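Section 7: Fitting and Changing the Colored Bulbs

Your Belutov string comes with 16 sockets, and there's no rule about which color goes where, so please enjoy yourself a little with this part. Set everything out on a table first, with the bulbs in a basket or bowl so they can't roll off.

1. Unplug the string at the wall. A switch alone won't do.

2. If the lights have been on, wait 24 minutes for the bulbs to cool down, and have a cup of tea in the meantime.

3. Hold the new bulb upright by its lower neck, just above the metal screw base, and keep your grip light - the painted glass scratches more easily than you'd think. 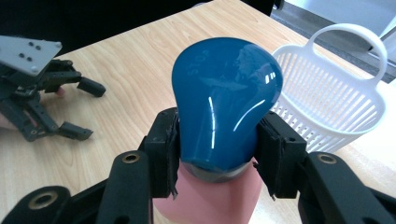
4. Set the base squarely in the socket and turn it clockwise. It should go in smoothly from the first turn. If it feels gritty or leans over, back it out and start again.

5. Stop as soon as you feel the bulb seat itself, then go on to the next one.

CAUTION: Never plug the string in with an empty socket. If you're a bulb short, fit the blanking cap from the spares bag.

Note: Fingerprints come off with a dry, soft cloth. Please don't use window cleaner, even a tiny squirt, as it dulls the paint over time.

Spare bulbs are sold singly or in boxes of 50. Write to Kaan Ekinci at our Trarkthorpe workshop and tell him which colors you need.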